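Injured reserve (gridiron football)

In gridiron football, the injured reserve is a list of players who are under contract with a club but can not play because of an injury. A player on the list does not count against the active roster, so the club is free to sign another player in his place. He continues to receive his salary, or a part of it, depending on the contract and on the rules of the league.

History

In the early years of the semi-professional game, most clubs had no formal list. An injured man stayed on the roster, or he was released and signed again when he was healthy. This practice was criticized by players, who lost their pay during the recovery. The Zorkerbridge League adopted a written rule in its third season, after the Clistar club finished a game with only 17 healthy players. Under the first version of the rule, a player placed on the list was out for the rest of the season. The possibility to return was added later.
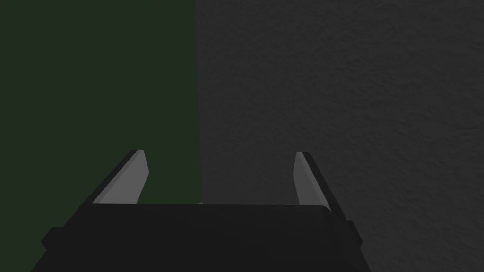 Dark green and dark gray surfaces meeting at a seam.

Procedure

The club doctor must confirm the injury in writing, and the club sends the report to the league office before the weekly deadline. When the report is accepted, the player is moved to the list and must miss at least four games. He may attend meetings and receive treatment at the club, but he is not allowed to practice with the team.

A player who is ready to come back is first "designated for return". This opens a practice period of three weeks, in which he trains with the team and still does not count against the roster. If the club does not activate him before the period ends, he stays on the list until the end of the season.

Use and criticism

In the season that ended in November, the clubs of the league made 237 moves to the list, and 87 of these players were later activated. The Bernetti club was fined 3,000 dollars for a report which was sent after the deadline.

Some observers say that clubs use the list to keep young players who have only small injuries. The Sjögren rule, named after the club that proposed it, allows the league to ask for a second medical opinion in such cases. It has been used rarely.

See also

Practice squad
Physically unable to perform list
Waivers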